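Search the archives
Enter keywords
Advanced search

[table-setting] Re: Baskets and produce for the display tables

From: Colleen Kowalchuk
To: Display and Table Setting list
Received: August

Dear members,

Thank you to Mr. Thibodeau for his enquiry, which is quoted in part:

> Could the office confirm whether each table is to receive
> a lined basket, and whether the produce should be placed
> in it beforehand? Our branch has 4 tables to prepare and
> would like to order cloth in the right colour.
> Mervin Thibodeau

Baskets are to be left unlined this season. The woven pattern forms part of the display, and a cloth would cover it. Branches that have already purchased cloth may keep it for the winter tables.

Produce is to be set out beside the basket and left there until the table has been checked against the branch list. Toy vegetables remain acceptable, and may share a table with fruit. Please allow at least 2 hand-widths between the basket and the table edge.
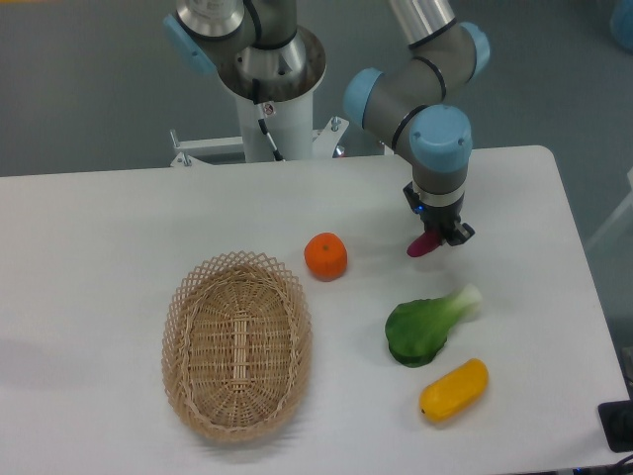 Oval wicker basket, unlined, with an orange fruit, a toy bok choy and a yellow piece to the right.

Replacement baskets may be requested from Cecilia Adjei at the Girard storeroom, which currently holds 91. Requests should state the branch name and the number required – partial orders will be honoured where stock is short.

Yours sincerely,
Colleen Kowalchuk
Display Coordinator

Recent messages in this list
Cloth colours for the winter tables
Storeroom hours at Girard
Labels for toy vegetables (Merle Tautahi)

Contact the list office | Copyright Elleo Display Society | Back to top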